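Search news and events
Enter keyword
Go

Last updated: 2023-02-23

2023-02-23 | By the Prerberg open day team

PRERBERG OPENS ITS ROBOT WORKSHOP TO THE NEIGHBOURS

I have been asked to write this one up because I was on the door, so I met nearly everybody who came through it. We had 542 visitors over the two days of the Prerberg open day, and I think I said "coats on the left, robots on the right" to every one of them!

We last did this in August, when 127 people turned up and we thought that was busy. This time we had Nollow, our partners on the handling project, along for both days, and Dewan kindly lent us the hall next to the workshop so that families had somewhere to sit down between demonstrations. The queue still went past the bike racks on the first morning.

The part everyone wanted to see was the handling table. Our work there is all about ordinary household things – the stuff that sits on a kitchen worktop and gets picked up and put down all day long. We ran 40 short demonstrations, with one of our own people working the hand-held gripper and talking through it, and then plenty of time for questions (we got a lot of questions).
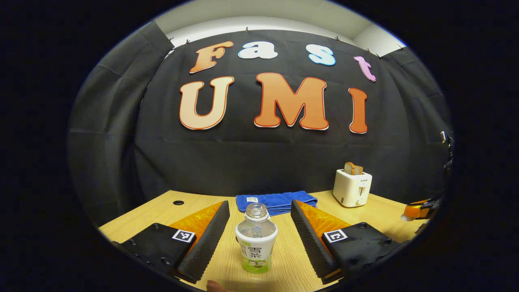
Children were the toughest audience by a long way. One girl asked me why we don't start with something hard like a piano, and I had to explain that a bottle is quite hard enough, thank you. Several of the grown-ups said the same thing to me on their way out: they had expected something huge and noisy behind a fence, and they were surprised at how close they could stand and how slowly it all goes. I liked hearing that. Most of our days really are that slow, and I'm glad people got to see it.

We also gave 130 visitors a guided walk round the rest of the building, including the Avex bench, where we try out new finger pads before they go anywhere near a demonstration. Those tours filled up before lunch on both days, so if you missed out I'm sorry. I have already asked for more of them next time.

Schools and community groups who would like a visit of their own can get in touch through the Prerberg front desk. Groups of any age are welcome, and there is no charge. Reporters who want to come and watch a demonstration can use the same route – please give us a few days' notice so we can make sure the table is free.

We still have one small blue umbrella and a very nice single glove at reception, if either of them is yours.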